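TV Night Tips: Sorting Out the Sofa Before the Reunion Series Starts

Posted 2022-11-07 by Declan Breathnach

Every time an old sitcom gets brought back, the lifestyle pages fill up with advice on how to throw a premiere party. I've tried a good deal of it in our front room in Tradton, mostly for the new run of Trullow, and I have doubts about most of it.

Start with popcorn. The usual advice is to soak the kernels first for a fluffier result. I've done it twice and couldn't tell the difference, except that the oil spat. Use a heavy pan with a lid, enough oil to cover the base, and put in a couple of test kernels. When they go, tip in the rest and take the pan off the heat for half a minute. Salt it while it's hot. Flavoured powders end up at the bottom of the bowl whatever the packet says.

Butter on the sofa is more of a worry than butter on the popcorn. There's a trick going round about rubbing chalk into the stain. It shifted a little of ours and left a pale patch that took longer to get out than the grease would have. A drop of washing-up liquid in warm water, dabbed on with a white cloth and blotted off, did the job. Try it somewhere hidden first, and read the label on the cushion cover.

Then there's the sound. Half of modern telly is mumbled and the other half is theme tune. People will tell you to buy a soundbar, and I was quoted £188 for one that I'm not convinced was any better than what came with the set. Look in the menus before spending anything. Ours had a speech setting buried under "advanced", and it helped more than I expected. Pulling the set forward a little from the wall helped too.

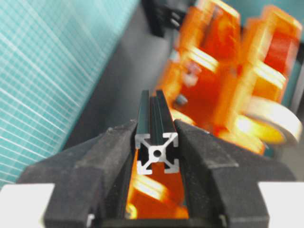 Subtitles are the other answer, and I don't know why people are so sniffy about them. Put them on for the first episode at least, while you're working out who's married to whom since the last series.

As for dusting the screen, leave the window spray in the cupboard. A dry microfibre cloth with the set switched off is plenty. I was given a bottle of Reddy screen cleaner in March and it smelled nice, which is the best I can say for it.

Themed snacks I'd skip altogether. My sister in Skundthorpe iced 20 biscuits with the faces of the cast and everyone spent the opening titles asking which one was the dad. A plate of cheese on toast, cut into fingers, went faster.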